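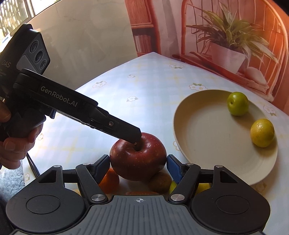 ## Proofs

Sneha Dwivedi carried the proofs up to the third floor in a flat box and put them on the desk by the window. The book was due at the printer in 5 days. It had 318 pages and no picture for page 211.

"It's the Ferreira," she said. "The family hasn't signed."

Shanti Pant had edited books of portraits for most of her working life, first at Orkbridge and now at Grelmont Press. She took off her glasses and looked at the blank page. The caption was already set. It gave the name of the painter, the name of the sitter, and the words "oil on canvas." Above it was a gray box.

"Did they say no?"

"They said they were thinking."

"For how long?"

"Since we first asked."

Shanti turned the page and turned it back. The essay on the left ran to the bottom of the column and depended on the portrait. It talked about the woman's hands, and how the painter had left one of them unfinished. Without the picture a reader would have to take the writer's word for it.

"We could run the Surkus," Sneha said. "We have the rights. It's the right period."

"Who's in it?"

"A man with a dog."

"The essay is about a woman's hands."

"I know what it's about. I typed it in."

Shanti asked for the phone number. Sneha wrote it on the back of a delivery slip, and Shanti called from the desk with the proofs still open in front of her. An old man answered. She told him who she was and what she wanted. He said his daughter handled the painting. Then he said his daughter was out, and he asked what the essay said.

"I could read it to you," Shanti said.

"All right."

She read it from the beginning. It took a while. Sneha sat down on the radiator cover and listened. When Shanti got to the part about the hand she slowed down a little, and the man said something she didn't catch.

"I'm sorry?"

"It was finished," he said. "He finished it. She didn't like it, so he scraped it off. I was in the room. I was supposed to be doing my homework."

Shanti picked up a pencil. "Why didn't she like it?"

"She said it looked like her mother's."

She wrote that in the margin. He told her the painter had been paid for the whole picture and had offered to give some of the money back, and that his mother had said no, she would have it the way it was. It had hung over the sideboard, and then in the hall after they moved. He had never seen anything written about it that mentioned her by her first name, and he was glad this did.

"Would you be willing to let us print it?" Shanti asked.

"You'll have to talk to my daughter."

"Would you tell her we called?"

He said he would. He asked how the name of the press was spelled, and she spelled it for him twice.

After she hung up, Sneha came over and read the note in the margin.

"Now the essay's wrong," she said.

"Yes."

"And we still don't have the picture."

"No." Shanti put her glasses back on. "Get me the writer. Then find out how late they'll hold the page."

Sneha took the box and went downstairs. Shanti stayed where she was and began crossing out the word "unfinished" wherever it appeared.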